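The small green box

Shares 19 | Comments 5

In my first months in Cerncombe I kept my small tools in a plastic bag from the supermarket. I am a little ashamed to write it, but it is how I lived. When something became loose, I put the whole bag upside down on the table, found the thing I needed, and then pushed everything back with my arm. The bag had holes in it before the winter was over, and one morning I stepped on a very small screwdriver without shoes. I will not describe this.

So I decided to have a box. I wanted one that closes with a lid on a hinge, because I know myself, and a lid which can be carried away from its box will be carried away. I also wanted it small. In my parents' house there was a tool chest so heavy that my father left it in the cellar, and each time a door handle was loose he walked down and up the stairs three times, each time for another thing he had forgotten. My mother used a butter knife in the meantime and was usually finished first.

I found the green one at Plerier, the shop on Lamont Street that sells a bit of everything. It was on the lowest shelf behind the garden gloves. The color is a dark green, a serious green I would say, and it does not look dirty quickly. I walked around the shop with it for a long time and even put it back once. Then I bought it, together with a tube of Lidix glue which I did not need and have still not opened.

For a long time I put too much in it. I had a measuring tape, two sizes of pliers, a roll of tape, batteries, a bag of hooks, and of course the lid did not close. I pressed on it like on a suitcase. After a week of this I took everything out and asked about each thing: did I use it this month? The pliers moved to the kitchen drawer. The batteries have their own place now, next to the candles, where I would look for them in the dark anyway. The hooks I gave away.

What stayed is little. There are the thin tools, which I use for glasses, for the remote control, for the cover of the doorbell. The one I like most has an orange handle, and I chose it only for the handle. I can find orange at once, also in the evening when the lamp is weak. If I could begin again I would buy all of them with a strong color, because black ones disappear inside a dark box.

Then there is the matter of the little jar. Everybody who opens small objects has the same trouble with screws. They roll. They fall on the floor, and a floor with a pattern of wood eats them. I tried a saucer, but a saucer is open and I move my elbows a lot. I tried a piece of tape with the sticky side up, which worked well until I needed to lift the screws again. Now I use a little jar with a lid. It must stand where I see it while I work, on top of something or near my hand, so I cannot close up and go away without noticing it.

I also bring the box with me sometimes. In room 309, where I spend many of my working days, we have a light wooden table with a rounded edge, and it is a much better place for small work than my table at home. The window gives a soft light when the sky is white — no hard shadows, so you see the slot of the screw and not only its dark side. I am careful to choose the middle of the table. Things near the edge have their own plans.

My rules for the box have become short. I open it fully before I take anything out. The thin tools lie in the front part. When I finish, first the jar gets its lid, then the tools go back, and then I close. In the beginning I had written this on a paper of 300 words, with a small drawing, and glued it inside the lid (not with the Lidix). The paper has fallen off and I did not replace it.

One thing I would still like to improve is the bottom. The tools slide when I carry the box, and it makes the noise of a cutlery drawer on the stairs. I have thought about a piece of felt, or an old dish towel cut to size. Felt is nicer, but the towel I already have.

The green things and the little container, on the good table:
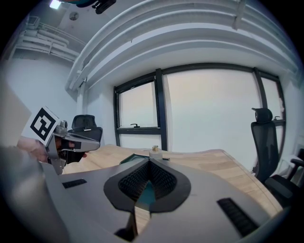
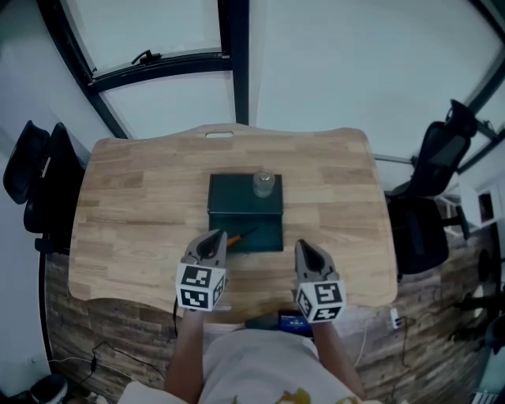
Is a small box enough if you have only one place for your tools?

For small repairs it is enough. A hammer or a drill needs another place, and I keep mine on the shelf in the hallway, where it waits for the few days in a year when I hang something on a wall.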